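Workshop Tips: Teaching an Arm to Hold a Bottle

These notes come out of the Marty build, the arm and hand we have been putting together in the shared workshop on Clesley since March. Most of them apply to any home-built hand with jointed fingers. Blandine Mallet did the wiring and I did the fingers and the kitchen model.

Work in simulation first
Get the kitchen into the simulator before you let the real arm near a real counter. Keep it simple. A counter, a cabinet and a few things to pick up will do. Flat gray boxes are fine for cabinets as long as the outside measurements are right. Measure twice with a steel tape and write the numbers on the wall, not on your phone.

Check the view from above
Put one virtual camera high over the counter, looking nearly straight down. Side views make a grip look better than it is. From above you can see whether the hand is lined up with the bottle or coming at it crooked.

Start with a light, round bottle
A plastic bottle with a cap is a good first object. For the bench, fill it with dry rice until it weighs 263 grams and tape the cap shut. Water sloshes and you will end up chasing a problem that has nothing to do with the fingers. Move on to water once the hand can lift the rice bottle 26 times in a row.

Finger pads
Bare printed plastic slips. Cut pads from an old bicycle inner tube, scuff them with 100 grit paper and glue them with contact cement. Let the cement get tacky before you press. Leave a gap of 2 mm at each joint or the finger will not close all the way. Dish glove rubber works too but it tears.

Tendon lines
Braided fishing line is better than nylon, which stretches. Melt the knot ends with a lighter and tug each one with pliers before you close the palm. Label both ends. Maëlys Courtois uses nail polish in different colors and I have copied her — it does not rub off the way marker does.

Closing order
Bring the lower finger under the object first, then close the upper ones over it. If everything closes at the same speed, a round bottle tends to roll out toward the fingertips. Put the delay in the settings file where you can find it again. Ours is called clongate, after the program we first wrote it for.

Leave room for the forearm
The hand may fit somewhere the forearm does not. Try your reach with the forearm cover on, both in the model and on the bench. We had to move the Esow bracket back because the cover hit it on every low reach.

Power and stopping
Mount the stop button where your free hand rests, and try it each time you start up. Unplug the supply before you put your own fingers near the tendons. Tie back long sleeves.

Keep a log
One line per run: what you changed, what the hand did, and the name of the settings file. Change one thing at a time. Save a still from the overhead camera with the same name as the settings file, so the two can be matched up later.

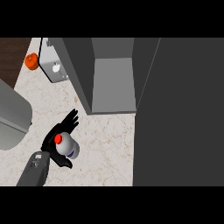

Back up the settings folder before you update the simulator. The last update reset our joint limits, and it took an evening to put them back by hand. A copy on a memory stick in the tool drawer is enough.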